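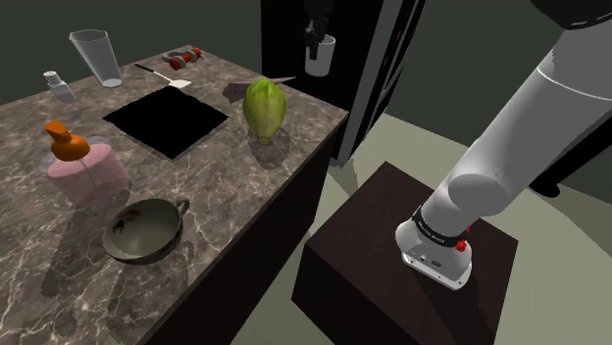

**Progress report to Barrera, second quarter of the Bulska account**

Hi Vasiliki,

A really good quarter, and I'm pleased to be writing this one! The short version is that the Bulska relaunch is on schedule, the new creative team has settled in, and we're slightly under budget on production.

**People**

Janaka Chowdhury joined us in May as creative lead, after nine years on the agency side in Vancouver. He inherited a half-written campaign and had every right to throw it out, but he kept the central idea and rebuilt the scripts around it (they're much funnier now). Lingyun Lu has moved across from media planning to run the account day to day. Her old seat is still open. We've interviewed four people and want to see two of them again before we make an offer.

**Campaign work**

- Radio: all 14 spots are written and nine are recorded. The rest are booked for July.
- Print and transit: layouts approved by Bulska, with one change to the colour of the logo on the bus shelters.
- Online video: first cuts are with Toshio Honda's team at Trititz for sound. They've been a pleasure to work with, and very patient about the music, which we changed twice.
- Press: the trade announcement went out in English and French. We had three interview requests and took two of them.

We also ran the customer survey you asked for. It brought in 136 completed responses against a target of 100, and the written comments were the best part. People remember the old jingle far more fondly than any of us expected, so Janaka is working a few bars of it into the closing seconds of the radio spots. Bulska's marketing group heard a rough version over the phone and asked for it to be played again, so I'm taking that as a yes.

**What's behind**

The website copy. We had planned to finish it by now and we're at the halfway mark. Our freelance writer took on another job, and Lingyun has been filling in on top of everything else. I've moved some of the unspent production money over to bring in a second writer, within the limits we agreed on in the spring.

The licence for the video music also isn't signed yet. Baleo holds the rights and wants a longer term than we do - I expect we'll meet in the middle, but I'd like your okay before we go past one year.

**Next quarter**

Radio goes to air first, then transit, then video. I'll send the media schedule separately once the station bookings are confirmed.

Two things I need from you: a decision on the Baleo term, and a name for whoever will sign off on invoices while you're on leave.

Thanks for all the support on this one,

Mingxuan Du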